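Cindley hose and cable dressing kit for small arms – two months on

Bought by Lorena Olivares for our bin picking cell, reviewed by Yasmine Ragab
2024-11-19

I don't trust anything sold as a "dressing kit". You pay 135 pounds for ties, hose clips and a few brackets, most of which any workshop has in a drawer. We fitted this one to the KUKA in September after the old air lines kept snagging.

The leaflet says 15 minutes. Kumaresan Thevar and I needed most of a morning, and he has done this before. Of the 18 clips in the bag, 2 cracked when we closed them. Cindley sent spares, but I had to ask twice.

Does it work? Up to a point. The black cables now follow the yellow one over the top of the arm, and the loop leaves enough slack for the wrist to turn. The thin hoses down to the gripper are another matter. They still bow out to the left, and the kit has nothing small enough to hold them. When the arm reaches low into the bin I slow it down and watch.

The ties are decent. The instructions are poor – one drawing, no advice on how much slack to leave, and you will get it wrong the first time. Check the ties weekly to begin with.

Would I buy it again? For the big cables, perhaps, at half the price. Plasex do plain clips that would have covered the rest. 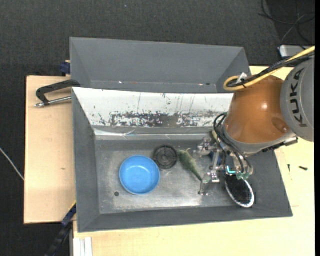 Cable loop over the wrist, with the thin hoses running down to the gripper.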